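Speaker notes - The Vellano drop fault
By the Hikwood test team
2 min read

Slide 1. Start with the fault itself. In May the left arm let go of a part over the edge of a bin. Nothing broke. The log said the place was good.

Slide 2. Background, keep it short. Sorting by color, two arms, one table. The run was set for 40 picks. We stopped it at 33.

Slide 3. What the log showed. The gripper reported closed on every pick. It reads finger position only, so a part held by one corner counts as held. Pause here - people usually ask about force sensing. Say it comes on slide 5.

Slide 4. Leave this one up while talking.

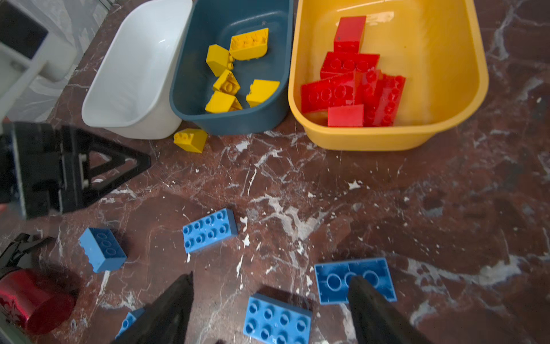 HARTLEY, May - Yellow and red are in their bins, the blue bricks are still on the marble, and one yellow brick lies outside the bin in front of the others. The software has no check for a part in that spot. Once a color is marked done, it does not look again.

Slide 5. The safety side. An operator reached in to pick up a dropped part with the arms paused, not stopped. The pause times out after 25 seconds. Say that number twice. We now require a full stop before any hand goes over the table.

Slide 6. Changes. Force check at lift, second look before a color is closed, no timed pause. Then questions.

Recent
Vustar gripper pads: wear notes
Stop or pause? Wording on the panel
Hartley bench move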